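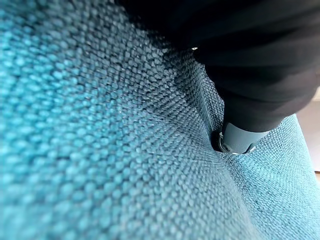 Talking Couches With the Woman Who Re-Covers Them

I've been putting off doing something about my grandmother's armchair for years. So when I finally called Grando, the little upholstery shop two towns over, I asked the owner if I could bring my notebook along with the chair. She laughed and said sure, as long as I didn't mind her working while we talked (and as long as I didn't use her name, because her mother reads everything on the internet).

The shop used to be a bakery and there's still a faint smell of sugar in the back, or maybe I was just hungry. She cleared a stool for me and started pulling staples out of my chair before I'd even sat down.

I asked how she got into it. "By ruining a couch," she said. "I bought it for 30 dollars at a yard sale, I thought I'd have it done in a weekend, and it sat in my living room in pieces until Christmas. My husband ate dinner on the floor. But I loved it! I loved finding out how the thing was built."

She took a night class after that, then spent five years working for a furniture maker called Pramanik, mostly sewing cushion covers. "You learn zippers," she told me. "Lord, do you learn zippers."

What I really wanted to know was how to pick a fabric, because I'd been carrying swatches in my purse for a month and driving everyone crazy. Her first question was whether I had a cat. I have two. She put down her staple puller and looked at me.

"Okay, so nothing with big loops," she said. "People come in and fall for the nubby stuff, the boucle, and I get it, it's gorgeous, I have it at home. But a cat sees that and thinks you bought it a present. Go for a tight flat weave, or a velvet. Cats mostly leave velvet alone."

Mostly? "Mostly. I'm not signing anything."

She also wants people to take a bigger sample home and live with it. Drape it over the old chair, look at it at breakfast and again with the lamps on. Blues and greens are the worst for changing on you, she says. One customer ordered yards of what she was sure was green and called the next day, very upset, to say it was blue. "It was the same fabric. She'd only ever looked at it in my window."

We got onto money, since I'm nosy. She was pretty frank that re-covering a cheap chair hardly ever makes sense. If the frame wobbles and the joints are just stapled together, she'll tell you to keep your money. Mine passed, thank goodness. She leaned her whole weight on one arm and it didn't budge.

"This'll go another 30 years," she said. "The stuffing is awful, though. Somebody put a bath towel in here." (Grandma, I have questions.)

Before I left I asked which job she was proudest of, expecting some fancy antique. She said it was a bench seat from a fishing boat, done for a neighbor in white vinyl, with piping that took her 10 tries to get right around the corners. She still goes down to the dock to look at it.

I ended up choosing a rust-colored velvet, which wasn't even one of the swatches in my purse. The chair should be ready by the end of July, and the cats haven't been told.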